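Trorkelska Table Clearing Notes
Version 2, 2026-09-06
Maintained by Talha Mohmand

Summary

Trorkelska is a set of written notes and photographs on laying out and clearing a small table of play kitchen items. It covers plates, cups, bottles and toy food. The notes record what was put on the table, the clearing order used and where each item was meant to end up. The set holds 189 layouts. Each layout has one text record, and some also have a photograph.

The set was put together to settle a practical question about clearing order: whether food, cups or plates should leave the table first when the items are small, light and mixed together. It does not cover washing up, real food or glassware.

Contents

layouts.csv: one row per layout, with the layout number, item list and clearing order
items.csv: one row per item type, with name, colour, class and home
notes/: free text, one file per layout
photos/: photographs, named by layout number
CHANGES: list of corrections since version 1

Item classes

Every item belongs to one of four classes. The class decides the home location, and the home location does not change between layouts.

Flatware base. Plates and saucers. Home is the plate stack. Plates are stacked largest at the bottom. A plate with food on it is recorded as "loaded" and has to be emptied before it moves.

Drinkware. Cups and mugs. Home is the cup shelf. Cups of the same colour may be nested. Cups of different colours are kept separate, even where they fit inside one another, so that the colour field in the record stays meaningful.

Condiments. Bottles, including the ketchup bottle. Home is the condiment tray. A bottle is stored upright with its cap on top. The starting position is recorded as "standing" or "lying".

Food. Toy fruit, vegetables and prepared items. Home is the food bin. Cut or peeled pieces are listed under their own names, so "orange half" and "orange" are separate entries in items.csv, as are "banana, peeled" and "banana".

Names and spelling

Item names are lower case and singular. The colour goes in its own field and is written as the ordinary word a person would use. Early records used catalogue names from the Nultik and Bogale play sets, which made searching difficult because the two ranges name the same colour differently. These were replaced in version 2. The catalogue names are kept in the column source_name for anyone who needs to match an item to its packaging.

Grey is spelled grey. Colour is spelled colour, including in column headings. Scripts written against version 1 will need the heading changed.

Borderline colours are recorded with a compound, for example "lavender-grey" or "mint-green". If two people disagree on a colour, the first entry stands and the second goes in the notes.

Layout rules

1. Clear the table and wipe it down before starting.
2. Choose items from at least two classes. The upper limit is 12 items.
3. Place plates flat. Food may go on the plates or directly on the table.
4. Cups and bottles may stand or lie down. Do not correct an item that has tipped over during placing; record it as lying.
5. Keep round items clear of the table edge. The tomato and the strawberry roll.
6. Write the item list before any item is cleared.

Items may touch. Items may also partly hide one another, and this is not treated as a fault in the layout.

Clearing orders

Three orders are used. The code in brackets is the value in layouts.csv.

Food first (F). All food goes to the bin, followed by condiments, drinkware and plates. This is the default and the only order allowed when a plate is loaded.

Tall first (T). Bottles and cups are cleared before anything low. The order was added for crowded tables, where a standing bottle is easily knocked by a sleeve. Lying bottles count as tall for this purpose, which keeps the rule simple.

Near first (N). Items are cleared from the nearest edge inward, whatever their class. This order needs all the homes within reach at the start.

An item put in the wrong home is left there until the table is clear, then moved. The error goes in the notes file with both locations. Dropped items are picked up at once and recorded as dropped.

Photographed layout

The photographed tables use a white top. The layout below mixes all four classes. The ketchup bottle is entered as lying, the plate as lavender-grey, and the drinkware as cup, mint-green. The food entries are banana, peeled; strawberry; tomato; and orange half.
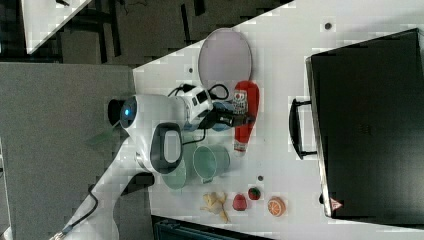
Nenell wrote in after version 1 that bottles ought to be a class of their own only when they are standing, and that a lying bottle behaves much more like food: it rolls, it can be picked up from either end, and it gets in the way of the plates. The same message asked for the food bin to be split, with cut pieces kept apart from whole ones.

The first request was not adopted. Changing an item's class according to its position would mean that the same bottle had two homes, and items.csv allows one. The rolling problem is now covered by the position field, which can be filtered. The second request is open. Splitting the bin would affect every record with an orange half in it, and the benefit has not been shown.

Known problems

Cup position is missing from the first 80 records. It was added as a required field afterwards and the gaps were not filled in from memory.

The notes files vary a good deal in length. Some give only the order code. Others describe each move.

"Tomato" and "strawberry" were swapped in a small number of early rows. Corrected rows are listed in CHANGES. If a row has a strawberry with a green colour entry, check it against the notes file.

Nested cups were entered as a single item until June. The count field is therefore unreliable in older drinkware rows. The item list is correct.

Near first is under-represented. It was slower to set up, and the edge used as "nearest" was not always written down.

Corrections

Send the layout number, the field and the proposed value. Corrections without a layout number cannot be matched and are set aside. Photographs are not retouched or replaced. Where a photograph and a record disagree, the record is marked "check" until both have been looked at again.

Reuse

The notes and tables may be copied and adapted with credit to Trorkelska. Keep the version number with any copy. Column headings may be translated, provided the item codes are left as they are.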